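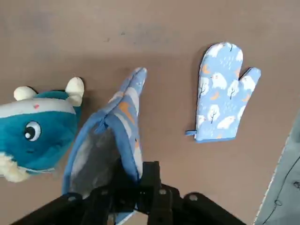
I bought the Dromus cloud-print oven mitts in April, after the thumb went through on my old pair. I bake most mornings and cook a full dinner most nights, so mitts get more use in my kitchen than almost anything except the knives. These come as a pair from Claltard, who also sell the matching apron (I don't own it). The outside is a light blue print and the inside is a gray, slightly shiny lining that you can see whenever the cuff falls open. A darker blue trim runs around the opening. I have now had them for eight months and that seems long enough to say what they are good at and what they aren't.

What I wanted

My old mitts were silicone, made by Zariņš, and they did the job on heat. What I disliked was the grip on small things. Picking up a ramekin felt like picking up a ramekin with a boot on. They also made my hands sweat, and the cuffs had stiffened to the point that they wouldn't lie flat in the drawer. I wanted fabric this time, with enough padding for a cast iron pan and enough bend at the thumb to hold a pie plate by the rim.

Amedeo Donati, who teaches the bread class I went to last winter, uses a folded towel for everything and told me I should too. I tried it and burned the side of my wrist on an oven rack, so I went back to mitts.

First use

The padding is firm when new. For the first couple of weeks I had to push my hand down to get my fingers all the way to the end, and the thumb was the stiffest part. It loosened up after that. The cuff opening is wide enough that I can put the second mitt on without using my teeth, which I had to do with the last pair.

Size is the thing to check before ordering. There is only one, and it runs large. I wear a medium glove and there is spare room at the fingertips. My neighbor Zlatko Atanasov has big hands and tried them on at my place, and he said they fit him well. My daughter finds them floppy and uses a pot holder.

The print

I am not usually interested in prints on kitchen things, but this one I like. There are white clouds, little white trees with dark branches, dashes of orange and some light rain strokes, all on sky blue. From across a room it reads as plain pale blue. Close up there is more going on than I expected from the thumbnail on the Claltard page, where the color also looked a good deal darker.
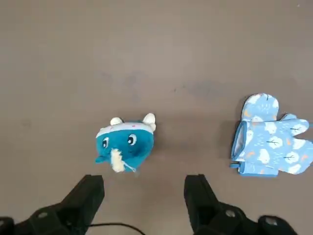
Heat

The tag gives the limit in Celsius only, and says 260. I have not had my oven that high. Most of what I bake goes in at 350 Fahrenheit, or 177 on the other scale, and at that temperature I can carry a loaded sheet pan from the oven to the far counter and set it down without hurrying.

The cast iron pan is a harder test. Straight out of a hot oven, held by the handle, I start to feel warmth through the palm before I get to the table, and I would not want to stop for a chat on the way. With the silicone pair I could stand there as long as I liked. If you do a lot of cast iron, this is the main point against the Dromus mitts.

Do not use them damp. I know this is true of every fabric mitt and I still did it once, with a Dutch oven lid, and dropped the lid in the sink. The tag has a warning about it in very small type. After a wash I now leave them hanging until the next day before they go near the oven.

The back of the hand is padded too, which helps when you reach in for something on the lower rack and bump the one over it.

Grip

Much better than the silicone for anything small or thin. I can hold the edge of a pie plate, pull a rack out by its front bar, and lift a ramekin out of a water bath if I'm quick and don't let the fabric touch the water. The thumb is set well out to the side and bends without much effort once it's broken in.

Smooth glass is the weak spot. There are no rubber dots or strips on the fabric, so a glass baking dish can slide a little if you hold it only by the ends. I put my hands farther underneath now. Rosângela Holanda has the Tirnach mitts, with the gripper dots on the palm, and we swapped for an evening. Hers hold glass better. They are also thicker and I couldn't feel the rim of the pie plate with them.

Trim and stitching

The dark blue trim is where I expected trouble, as it's where my last fabric pair came apart. So far it has held. One end had a loose thread out of the package, which I snipped, and it hasn't run any further. The quilting has stayed put and the padding hasn't bunched up at the fingertips.
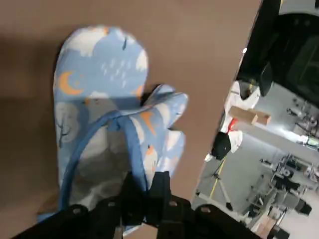
The Dromus mitt laid flat, with clouds, rain and orange moons on the main pocket and the darker blue fabric across the lower half.

The lining is my one complaint on the construction. It isn't fastened at the fingertips as far as I can tell, and if I pull my hand out fast it comes partway with me. Then I have to poke it back down with a wooden spoon. It happens more in summer, when my hands are warmer. I wrote to Claltard about it and got a polite reply from a Davoud Mohammadi, who said to take the mitt off by the fingertip end and offered me a refund, which I didn't take. His way works – I just forget to do it.

Washing

Cold wash, hang to dry. I have washed mine five times. The blue has faded a bit on the palms, less on the backs, and the orange has stayed as strong as it was. Butter comes out. Tomato sauce leaves a faint mark that goes after the next wash. Turmeric does not come out at all, so I keep an old towel nearby on curry nights.

They take a long time to dry because of the padding. Turn the cuffs back as far as they'll go and stand them over a bottle if you have one handy. I put one pair of mitts in the dryer years ago and they came out a size smaller, so I haven't tried it with these.

Storage

They lie fairly flat, which the Zariņš pair never did.

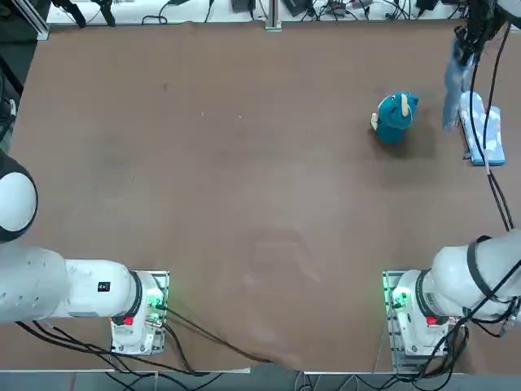 In my drawer the two of them go one on top of the other with a stack of folded dish towels next to them, and it still closes. I did hang them on the oven door for a while. They kept sliding off when the door was opened, and the steam from the vent made the top one limp, so back in the drawer they went. If you have a hook beside the stove that would be the better place.

Would I buy them again

Yes, for general baking. For a kitchen that runs on cast iron I'd keep a silicone mitt as well, and for someone with small hands I'd look elsewhere until Dromus makes a second size. The price was fair for a pair and Claltard shipped them quickly.

One last note on ordering. The cloud print is listed twice on the site, once as a single mitt and once as the pair, with the same photo on both. Kęstutis Siliņa from my bread class ordered the wrong one and had to send for another. Check the title before you pay.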